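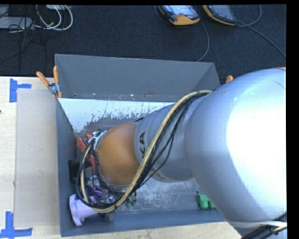
**Bin-picking cells: frequently asked questions on the Cosmont cell rules**

**Who may start a cell in automatic mode?**
Anyone on the current operator list. Beril Uçar maintains it and reissues it every July. Trainees may run in manual reduced-speed mode with a listed operator present.

**What is the speed limit in manual mode?**
The limit is 250 mm/s at the tool center point under the general rule. Our cells are set lower, and the setting is locked under the Yazıcı password. Do not request the password to save time on a teach job.

**How should cables and hoses be routed along the arm?**
Leave enough slack for full wrist rotation. Tie the bundle at intervals and run each new program once in manual mode while watching the loop. A loop that can catch on a bin wall has to be re-tied before automatic operation.

**Are spring clamps acceptable for holding a bin?**
Yes, for trials of a single shift. Clamps must be entered as obstacles in the Gunura collision model. Permanent stations need bolted stops.

**Where do teach pendants go when not in use?**
On the holder outside the marked area. If there is no holder, keep them out of the arm's reach, with cables clear of the walkway.

**Does moving the bin require a new risk assessment?**
Moves within the tape marks do not. Any other move does. Use form 355 and send it to Csaba Pintér.

**How long are stop logs kept?**
For 700 days. The Druvska server deletes older entries on Saturday night.

**My cell tripped twice in one shift. Can I reset it?**
No. After 2 protective stops with the same code, lock it out and call Anisa Mangundap.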